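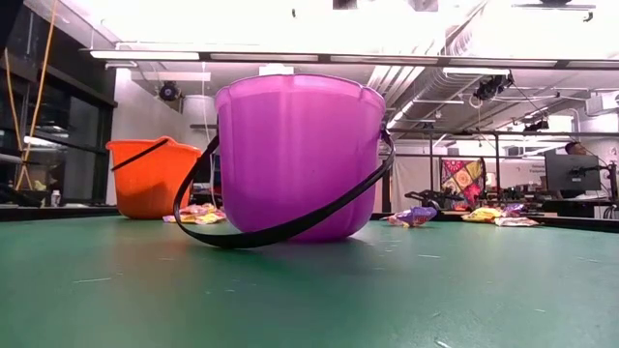

23/01/2023. Third go at the Flostivance handle strap claim, and I still don't buy it. Their sheet says a soft strap spreads the load across the palm so well that a full pail "carries like half." Half of what, it doesn't say. A strap like the black one on the purple bucket hangs down the front and wanders off across the table when there's no weight on it, so you have to gather it up before you can lift anything, and their sheet is silent on that too.

Setup same as November. Pail filled with sand, carried the length of the hall and back, 6 carriers, 4 trips each, handle type shuffled. Grip strength taken before and after on the old Hashmi gauge. I zeroed it twice and it drifted both times, so treat the small differences as nothing.

Result: soft strap slightly better on the after reading, by less than the gauge drifts. Myrtle Kasprzak thinks the trend is real. I think she wants it to be, and I told her so. Carriers said the strap felt nicer, but they could see which handle they had, and two of them had read the sheet.

The Randilent paper everyone quotes has 200 carriers and one kind of handle per group, no crossover. Different people, different hands. I would not hang a product on it.

To do:
– gloves and a screen so the handle can't be seen
– borrow the Grurska gauge, check against known weights first
– ask Flostivance for raw numbers (asked once already, got a brochure)
– sand bag 3892 is leaking, don't use it for anything weighed

Myrtle has the carrier sheets. Page two has a coffee ring over trip 4, readable if you tilt it.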